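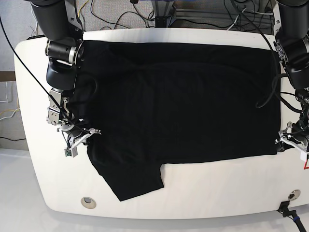
Figure 3. Black garment laid out on a white work table, with faint creases across the fabric.

3.2 Laying out and folding

Garments were sorted by colour before folding, following Kan and Chiba. Dark items were handled last, as creases in black cloth were harder for our raters to judge against a pale table (Figure 3). The Clodwood set held 1288 items, nearly all of them T-shirts. Each was spread flat, smoothed once and left for two minutes before the first fold. Sleeves were the main source of disagreement - raters differed on whether a turned sleeve should be straightened first. Pastor scored these separately on the five-point Bassey scale.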